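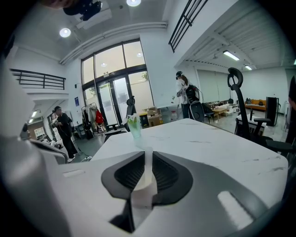
White flower in a glass, green drink, marble-look table

27 Jun 2022

I have lived in Sikville long enough to have an opinion about the Sikville River Days, so I will write it in a thread. It was the weekend which just finished. Music, theatre and food on both banks, and everything in the open air except the choir evening.

For those who do not know it: the festival was always in March, in the sports hall, when nobody wanted to go out. This year the town moved it to summer and to the river. I was against it. I even signed the letter. I take my signature back.

The opening was on the Odisier bridge. They closed it to cars from the afternoon and the brass band walked across very slowly, with children behind them and also some dogs. The speech of the town hall was long, but the microphone was weak, so it was not so heavy for us at the back.

There were two stages. The big one was on the meadow below the bridge, and the small one was in the yard of the old Rao dye works. My advice for next year is to begin with the small one. You can sit on the steps and you hear every word.

In the Rao yard I saw a play about a ferryman who refuses to retire. The actors were from the evening school and some of them teach my neighbours' children. I did not understand all the dialect, but I laughed when the others laughed, and after a while I laughed before them.

A small complaint. The programme said "beginning at dusk". Dusk is not a time. Half of the people came too early and half came when the ferryman was already in the water.

The choir evening was my favourite part. It was in the church, with the doors open, and six choirs sang, one after another and then all together. The one from Ladau sang without any sheet of paper in their hands. I do not know how they remember so many verses.

The last song was the old rowing song. In my first year here I believed it was a sad song because everybody looks so serious when they sing it. It is about a man who has forgotten his lunch.

Food: I had the fish soup from the Ladau stand and it was good, with much dill. The queue for pancakes was so long that it mixed with the queue for the toilets, and there were some misunderstandings.

You paid a deposit of 2 euros for each cup and you got a token together with it. If you lost the token you did not get the money back, even when you were holding the cup. I lost mine. I now have a festival cup at home and I drink my tea from it.

Somebody asked me below the first post if it is suitable for small children. Yes, in the daytime. There was a tent for painting and a man who made very big soap bubbles. In the evening the meadow is dark near the water and you should hold their hands.

And for wheelchairs? The meadow had a path made of boards, and I saw people using it without a problem. The Rao yard is cobbled and there I would say no, unless they put something over the stones. I wrote this on the feedback card too.

The local paper writes this morning that 3,000 people came. I cannot say if it is correct, but I can say that the bakery on the market square had no bread left on Sunday morning, and I have never seen this before.

About the noise, because there is already a discussion in the town group. I live near the meadow. The music stopped when they had promised. What I heard later was the people who took down the fences, and they were singing also, a little worse than the choirs.

The rain came during the guitar concert. It was short but serious. Most of us went under the Odisier bridge and the guitarist came as well, and he played there without the loudspeakers. If somebody has a recording of it, please send it to me. My telephone was full.

Something I missed was the second-hand book table. In the sports hall it was always next to the entrance and I bought my whole winter there. The lady at the information tent told me that books and river grass do not go well together. She has a point, but the Rao works has a dry room on the ground floor.

The buses to Ladau were late both evenings. On the first one I waited two hours with a family who were going home with a sleeping child and a large drum they had made in the workshop. Please, more buses. Or write on the timetable that there is only one driver.

Correction to the post about the play: it was written by the evening school, not only acted by them. Thank you to the person who sent me the message. She says they will play it again in the autumn, inside, with chairs.

Somebody also wants to know what the rowing song is called. I have only ever heard people say "the rowing song". If it has another name, please write it below, with the spelling.

If you have a feedback card at home, you can still put it in the box at the library until the end of the week. I asked for the book table, the time written as a time, something on the cobbles, and a bus. I also wrote that the summer was a good idea, in large letters.

The cleaning of the meadow is tomorrow after work. Bring gloves, they have bags. I will be there near the bridge, and if anybody finds a token in the grass, it may be mine.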